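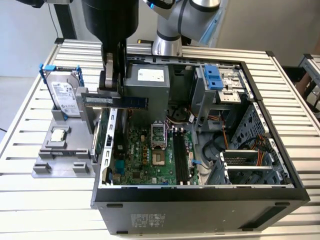
Karine Vachon writes that she had been fixing computers on the kitchen table for years, with a bath towel underneath so the corners wouldn't dig in, and that the thing she likes best about having a Planier is finding her screws again. She'd dropped one into the towel too many times, she says, and would we please tell people that the grooves brush out in a minute with an old paintbrush? So, consider yourselves told, and thank you, Karine. The paintbrush tip has gone into the care section further down.

Planier slotted bench top
Made to order by Trostildale
Full width: $795
Half width: $291

The Planier is a flat, heavy, slotted aluminum top for people who take things apart and put them back together. We sell it mostly to computer repairers and refurbishers, with a fair sprinkling of clock people, sewing machine people and one very cheerful accordion restorer who sends us a card every winter. It's built from extruded profiles laid side by side, with a slot running between each one and the next, and it's the sort of surface that's a bit plain to look at in a catalogue and then very hard to give up once you've worked on it for a week.

We get asked why the price jumps so much between the two sizes, and it's a fair question. The half width is a single assembly that sits on top of a desk or table you already own. The full width is a proper bench, with its own cross members underneath and a set of feet that adjust, and it takes a good deal longer to put together and check for flatness. If you only ever open up one machine at a time, the half width may be all you'll want, and we'd sooner sell you the one you'll use than the one that costs more.

What it's like to work on

A tower computer is an awkward thing to service standing up. Lay it on its side with the panel off and everything changes: the board faces you, the memory slots are right there, and you can lower a module straight down into place with both ends level. That's the position most of our customers work in all day, and it's the one we had in mind when we settled on the size. There's room for a full desktop case lying flat, with space left over for the side panel, a tray of screws and your coffee (keep the coffee at the far end, please).

The silver finish is kinder to the eyes than you might expect. It's a soft sort of shine, and small dark screws show up against it nicely. Black ones can still hide in the grooves, it must be said, and if you work with a lot of those you might like the pale groove strips listed under extras.

Using the slots

The slots are there to hold things. Any of our sliding nuts will drop in from the open end of a profile and run along to wherever you want it, and from there you can bolt down a lamp post, a parts bin, a small vise, a monitor arm or a stop to keep a case from creeping away from you when you lean on a stiff connector. Nothing has to be drilled. When you change your mind about where the lamp goes (and you will, everyone does) you loosen the bolt, slide it over and snug it up again.

Two stops set at a right angle make a corner that you can push a chassis into, and this is the arrangement I'd suggest to anyone starting out. Lautaro Yáñez in our workshop keeps a pair of them on the demonstration bench at all times. He uses scrap felt on the faces so painted cases don't get marked, and we now put a strip of felt in every box.

A few words on memory and processors

This isn't a repair manual, but we do talk to a great many people who are about to do their first upgrade, and the same questions come round often enough that it seems friendly to put the answers here.

Shut the computer down, unplug it at the wall and hold the power button for a few seconds before you touch anything inside. Wear a wrist strap clipped to bare metal on the chassis. The bench is metal too, but please don't count on it as a ground unless you've bought the grounding kit and connected it as the sheet describes.

Hold a memory module by its ends and its edges. Open the latches on the slot, find the notch in the module's gold edge, line it up with the bump in the slot and press evenly until the latch closes. If it won't go, stop and look at the notch again! Nine times out of ten it's simply the wrong way around, and the tenth time it's the wrong generation of memory for the board.

If you have the processor out, with the metal cover of the socket standing up and the contacts showing, take extra care about what's in your hands. A dropped screw can do real damage in there. I like to finish with the processor and close the cover before starting on anything else, and for older machines that will be left open overnight we sell a small dust sheet, the Pendum, that drapes over the whole case.

Power leads are the other thing. They come off the supply in a springy bundle, orange and yellow and red and black, and they always want to be wherever your fingers need to be. A loop of soft hook-and-loop tape around the bundle, tucked back toward the supply, keeps them out of the way until you've finished.

What comes in the box

The half width arrives assembled. The full width comes as the top, the cross members and the feet, with all the bolts bagged and labelled, and most people have it up within an evening. Both sizes include:

20 sliding nuts with matching bolts
Two right-angle stops
End caps for the profiles
A hex key
A strip of self-adhesive felt
The printed assembly sheet, in English and French

Extras

Pale groove strips, sold by the length and cut with ordinary scissors
Grounding kit, with wrist strap and lead
Pendum dust sheet, small or large
Maldonado parts tray, a shallow lift-out tray with dividers that bolts to any slot
Extra sliding nuts, in bags of 9

The Maldonado tray deserves a little more than a line. Telma Garrido drew it up after watching far too many people sort screws into muffin tins, and it really is a lovely thing, with a sloped front so you can sweep a screw up and out with one finger. It comes in grey or dark green, and the dividers lift out for washing.

Looking after it

A dry paintbrush along the grooves at the end of the day, then a wipe with a damp cloth and a drop of dish soap when it looks grubby. Dry it afterwards. Please don't use oven cleaner or anything strongly alkaline, which will turn the finish chalky, and don't leave batteries lying on it with their terminals down. Light scratches are part of its life and don't affect how it works.

Once or twice a year, run your hex key over the bolts on the cross members. They shouldn't loosen, but a bench that gets leaned on, shoved against the wall and occasionally sat upon will shift a little over time. If you find that the top rocks, adjust the feet first. Grigore Buzatu wrote a very patient page about levelling that's folded into the back of the assembly sheet, and it covers sloping basement floors too.

Ordering and delivery

Each bench is made when you order it, so please allow a few weeks, and a bit longer if your order comes in during December. The half width goes by ordinary courier. The full width travels on a pallet to your door, and the driver will bring it to the curb but not up the stairs, so do have a friend handy. If there's a narrow hallway or a tight turn involved, send us the measurements before you order and Roxana Anghel will work out whether it'll go through in one piece or should be sent with the top in two sections. There's no extra charge for the split top, though it does need to be mentioned at the time of ordering.

Custom widths are possible for schools and workshops. Write to us with the size you'd like and a rough idea of what you'll be putting on it, and we'll send back a drawing and a price.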